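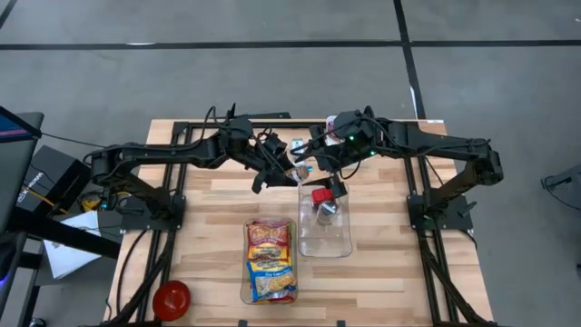
Tomell two-arm bench kit, overhead view, with groceries in clear containers.

# Tomell Bench Kit – Grocery Sorting Data

Last updated: August

## What this is

Recordings made on the Tomell kit, a tabletop frame with two arms and parallel grippers. Olton sells the kit assembled or as parts. The data comes free with either one and can also be downloaded alone.

## Contents

- 2,258 episodes, split by task
- 121 episodes held back for testing
- 18 task prompts, in plain English

Tasks include moving packets and small cans between containers, passing a bottle from one arm to the other, and placing cups and bowls. Packets are the hardest item in the set. The wrappers crinkle and slide, and grip force needs tuning for each brand.

## Views

Each episode has one view from above and one from each wrist. The streams share a clock. Wrist views blur when the arm swings fast – we left those parts in.

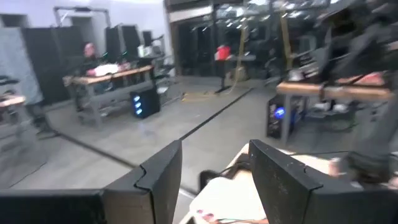

Wrist view / Borneck Lab for Olton

Room background is not masked. If your model picks up on it, crop the wrist views before training.

## Loading

Episodes are stored in folders of up to 1,000. Use the Lungu reader, version 2 or later. Older versions drop the right wrist stream without a warning.

## Known problems

- Gripper width drifts in long sessions. Run the zero script before recording your own.
- A few prompts say "cup" where the item is a bowl. Fixes will go in the next release.

## License

Free for research and teaching. Commercial use needs a kit license from Olton.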